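Updated September. Ask at the desk if yours isn't on here, or email Charalambos Stergiou, he does the bookings.

## Padden Street Study Rooms: quick answers

**How do I book?**
Online, or on paper at the desk. Up to 6 weeks ahead. Phone bookings, no, sorry, stopped those.

**How long can I have a room?**
4 hours. Want longer, ask on the day, if nobody's waiting it's usually fine.

**Which rooms are there?**
- Alia: small, quiet side, one window
- Lagman: biggest, whiteboard, gets the afternoon sun
- Berketti: upstairs, elevator is next to the restrooms

**Do I need a library card?**
To book, yes. Your guests don't.

**What if I'm late?**
We hold it 15 minutes. Then it goes to the next person on the list. Call ext. 248 if you're stuck in traffic and we'll try.

**Can I eat in there?**
Drinks with a lid. Snacks ok. No hot food, the smell gets into Alia and stays for days. Pizza in the lobby is fine.

**Printing?**
Downstairs by the magazines. Color costs more. You get 300 pages a year on a student card, after that it's pay as you go. Unused pages dont roll over.

**Is the wifi the same as the main building?**
Same name, same password. Weak in Berketti, sit near the door.

**Can I move the furniture?**
Chairs yes. Tables please leave, the legs scratch the floor. Put chairs back after.

**Can a business use a room?**
Meetings and interviews, fine. Selling things or charging people at the door, no. Tutors are ok, one room per tutor at a time.

**I left something behind.**
Lost and found is the gray cabinet at the desk. Kept until the end of the month, then donated. Keys and wallets go in the safe, bring ID.

**Can I cancel?**
Please do! Link's in your confirmaton email. Three no-shows and your account gets paused for a month.

**Closed when?**
Public holidays, plus the last week of December. Rooms lock 20 minutes before the building does.

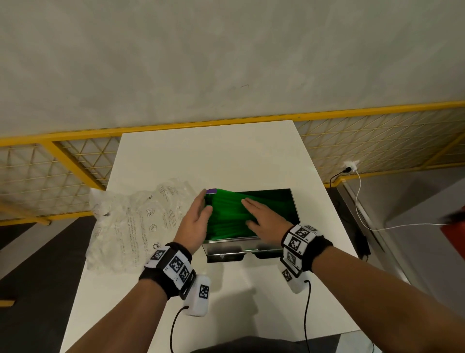 *Hands on the green screen, white tabletop.*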